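Tralline 400 Countertop Impulse Sealer

The Tralline 400 closes polyethylene and polypropylene bags up to 400 mm wide. It is intended for small packing rooms, snack producers and stores that repack bulk goods. Heat is applied only while the arm is down, and no warm-up period is required.

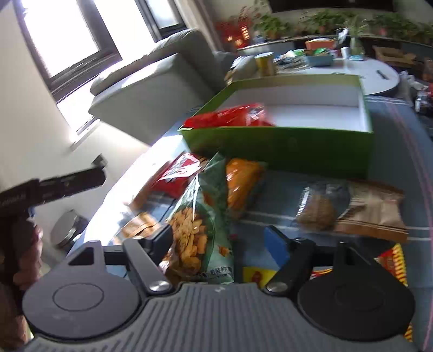 Seal time is set on a dial with 12 steps. Start at step 3 for thin film and move up one step at a time until the seal does not peel. Foil laminates need the wide element, sold separately by Oltier. Do not seal over crumbs, oil or salt. Residue left in the seam is the usual cause of slow leaks.

Replace the PTFE strip every 3000 cycles, or sooner if it browns. The element is held by two spring clips and can be changed without tools.

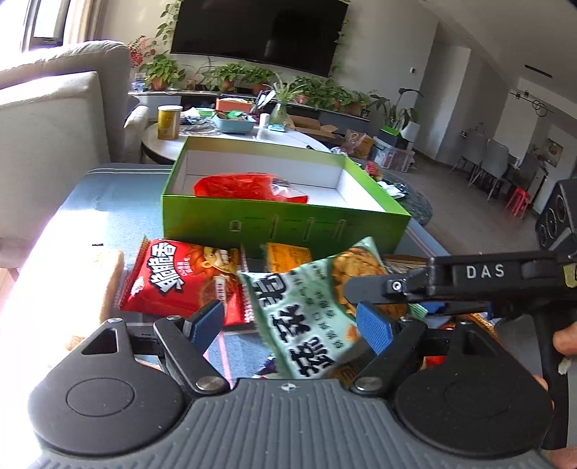

Parts and Ordering

Sealer, 400 mm: order no. 2592
PTFE strip, pack of 12
Element, standard
Element, wide (Oltier)

Unplug the unit before changing any part. For bench mounting plates, contact Vy Chu in the parts office.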